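You Are Here: Home → out and about → A Thursday at the Kurkham Film Fair

I've wanted to go to the Kurkham Film Fair ever since I started writing up comedies on this site, and this year I finally got there! It fills the old corn hall and the two streets behind it, and from ten in the morning the place is packed with people carrying poster tubes and arguing about sequels. I had a ticket for one day only, which was a mistake. Go for two if you can.

The doors open on to the stalls, so of course I spent far too long there before seeing a single film. Most of the sellers had DVDs and old lobby cards, and one long table had nothing on it but press kits from family comedies (the folders with the glossy stills and the cast notes that are always slightly wrong). I came away with 2 of those and a mug. The man on the till told me they had 988 kits listed and hadn't finished sorting the boxes under the table, so I'll be back.

My first screening was Dillum, a small comedy about a night porter in a seaside hotel who is convinced that one of the guests is a retired jewel thief. I laughed all the way through it. The porter is clumsy and proud and takes his job far more seriously than anyone around him, and the film likes him for it, so you do too. There's a chase with a luggage trolley that goes on for ages and gets funnier the longer it lasts – the whole row in front of me was rocking. The ending is a bit rushed, and I'd have liked more of the hotel cook, who gets all the best lines and then vanishes for half an hour.

The main hall seats 527 and it was full for that one, with people standing along the back wall. If you have a bad back, get there early and go for the left side, where the chairs have padding.

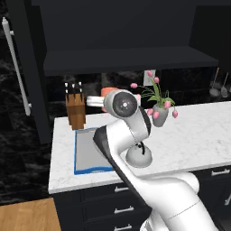

Jong-dae Song thought I was being too kind to Dillum when we compared notes in the queue for tea. The trolley chase was fine, he said, but the film never decides whether the porter is a fool or the only clever person in the building, and by the last reel it wants him to be both. He would have cut the whole subplot with the lifeguard. I can't agree about the lifeguard, but he has a point about the last reel, and I've been chewing it over since.

After lunch (a very good cheese pie from the van by the side door) I went to a talk by Lumturie Radulović on writing sequels. She has worked on plenty of second films and not many first ones, and she was very funny about it. Her advice was to write down what the hero wanted in the first film and then ask what having it would do to them. She read out a page from an early draft of Histero 2 and then the page that was filmed, and the difference was huge. The first had eleven jokes on it and the second had three, and the second got the bigger laugh in the room.

I finished with Tăng, which was showing upstairs in the small room. It's a slower film, with two brothers running a failing cinema, and hardly a joke in the first twenty minutes. Then the projector scene arrives and it's just wonderful. I won't spoil it. The sound upstairs is a bit thin and you can hear the stairs creak, so sit near the front.

A few practical bits. The 509 bus stops right outside the corn hall and the last one back to the station leaves at twenty to eleven. Bring cash for the stalls, as hardly any of them take cards. The programme is sold at the door and you do need it, because the room numbers on the website were wrong for half the afternoon.

My full review of Dillum goes up next, and then the press kits, once I've read them all.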